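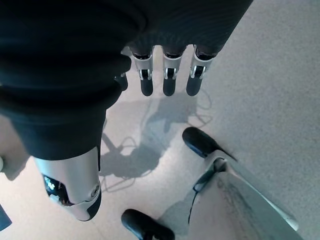 11. Juni 2020
Von: Bodennotizen Cordero

Pflege heller Böden, Stand nach dem ersten Vierteljahr. Belag von Flernholm, Farbton Arilley, helles Beige, matt. Verlegt im März in einem Raum mit 18 Quadratmetern. Der Thread betrifft Reinigung, Licht und Abrieb, die Verlegung selbst lasse ich aus.

Zuerst der Farbton. Hellgrauer Staub fällt auf Beige kaum auf, dunkle Fasern sofort. Wer viel mit schwarzen oder dunkelblauen Stoffen arbeitet, sieht jeden Fussel. Bei grauem Boden war es im selben Raum umgekehrt.

Trockenreinigung: Saugen mit weicher Bürste, Bürstenwalze aus. Die Walze verteilt lange Fasern in die Raumecken und wickelt den Rest auf. Danach ein Flachwischer mit trockenem Mikrofaserbezug, in Bahnen vom Fenster zur Tür.

Feuchtreinigung alle 15 Tage, dazwischen nur Flecken. Bezug gut auswringen, nebelfeucht arbeiten. Nach zwei Minuten soll kein Film mehr stehen. Steht noch einer, war zu viel Wasser im Bezug.

Mittel: Trura Neutralreiniger, Dosierung nach Etikett. Doppelt dosiert gibt es Schlieren, die man auf mattem Beige nur im Streiflicht findet, dort aber zuverlässig. Zwei Durchgänge mit klarem Wasser haben sie entfernt. Seifenhaltige Mittel habe ich nach einem Versuch abgesetzt, der Belag wurde stumpf und nahm Schmutz schneller an.

Streiflicht ist ohnehin die brauchbarste Kontrolle. Deckenlicht aus, Handlampe flach auf den Boden legen, langsam drehen. Kratzer, Krümel und Wischränder treten hervor. Bei Licht von oben sieht man vor allem Schatten: ein Gegenstand knapp über dem Boden macht einen weichen grauen Fleck, und in dem Fleck erkennt man keine Verschmutzung mehr.

Zum Fotografieren des Bodens, falls jemand Farbtöne vergleichen will: Weißabgleich fest einstellen. Die Automatik zieht Beige je nach Umgebung ins Rosa oder ins Graue. Zwei Aufnahmen mit Automatik sind für den Vergleich wertlos.

Schwarze Striche von Gummi: zuerst trocken mit einem weißen Radiergummi, ohne Druck. Bleibt ein Rest, etwas Neutralreiniger auf ein Tuch, eine Minute auflegen, abnehmen. Schmutzradierer nicht verwenden. Die Stelle wird glatter als die Umgebung und glänzt später als heller Fleck.

Metallabrieb ist der hartnäckigere Fall. Blanke Kanten und Schraubenköpfe hinterlassen auf matter Oberfläche graue Linien, die wie Kratzer aussehen. Test: mit dem Fingernagel quer darüber. Hakt er nicht ein, ist es Auftrag und geht meistens ab. Hakt er ein, hilft Reinigen nicht.

Kleinteile auf Beige: Schwarz findet man sofort, Silber schlecht, am schlechtesten matte Stahlstifte. Ich lege bei Arbeiten mit Kleinteilen ein dunkles Tuch aus, glatt gewebt. Gerippter Stoff taugt nicht dafür, die Teile bleiben in den Rillen liegen und fallen beim Zusammenlegen heraus.

Filzgleiter: selbstklebende haben bei mir einen Monat gehalten, dann wanderte der Kleber seitlich heraus und sammelte Staub. Jetzt geschraubte. Kleberreste mit Isopropanol auf dem Tuch, nie direkt auf den Belag, vorher an verdeckter Stelle probieren.

Schmutzfangmatte vor der Tür, Rücken ohne Gummi. Gummierte Rücken können helle elastische Beläge gelblich verfärben, und die Verfärbung sitzt im Material. Flernholm schreibt dasselbe in die Pflegeanleitung, allerdings auf der letzten Seite.

Offen ist noch die Lichtechtheit. Eine Restplatte liegt am Fenster, eine zweite im Schrank. Im September lege ich beide nebeneinander und hänge das Ergebnis hier an.

Nachtrag zur Dosierung: Angabe auf dem Trura-Etikett gilt für den vollen Eimer. Bei halbem Eimer entsprechend die Hälfte, Messbecher benutzen, die Kappe hat keine Skala.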